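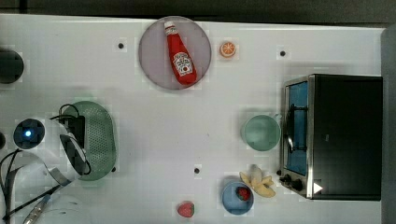 *Kitchen items and play food on a white tabletop, with the toaster oven at right.*

The Marimville Household Skills Program opened its second kitchen room in February. Palesa Mokoena, who coordinates the program, spoke with the newsletter about how the room is furnished and what participants learn in it.

The program serves adults who are setting up a home for the first time, many of them after a long period in shared housing. Sessions begin at a table, with a small number of items, before anyone moves to the full kitchen down the hall.

"People expect to start with recipes," Ms. Mokoena said. "We start with where things go. If you have one counter and an oven that takes up a third of it, that is your first decision every evening."

The toaster oven was chosen with this in mind. Many participants will move into apartments without a full range, and the program wanted them to be familiar with a countertop model. Ms. Mokoena described it as the item that causes the most discussion.

"It is bulky, and it has to stay where it is," she said. "Everything else has to be arranged with that in mind. You need space to open the door and you need somewhere to put a plate down. We ask people to find that space before they touch the knobs."

Play food is used in the early sessions. The program had previously bought groceries for every class, at a cost of 300 dollars a month, and much of it could not be kept. Lizelle Kekana, who leads the afternoon group, was at first doubtful about the change.

"I thought adults would find it childish," Ms. Kekana said. "A few did say so. But you can practice putting away a toy orange as many times as you like, and by the third week the talk is all about shelves."

Condiments have their own short lesson. Ms. Kekana said that a ketchup bottle is a useful object for this purpose – it goes to the table, it comes back, and in most homes it has no agreed place. Participants set a table, clear it, and then explain to a partner where each item belongs.

The colander is introduced later, together with washing and draining. Participants are asked to store it with something inside it, as cabinet space in the Shezi Street apartments is limited.

The room was furnished with a grant of 700 dollars from the Stasach Fund, and 200 dollars of that sum remains. Ms. Mokoena intends to spend it on stacking containers and a second dish rack. A request for wall shelves, filed as item 3413, is still under review by the building office.

Asked what she would change, Ms. Mokoena mentioned the lighting first, and then the length of the sessions. "Ninety minutes is short if you also want people to clean up properly," she said. "I would like the cleaning to have its own half hour."

Enrollment for the next group is open at the Plarkard Center front desk.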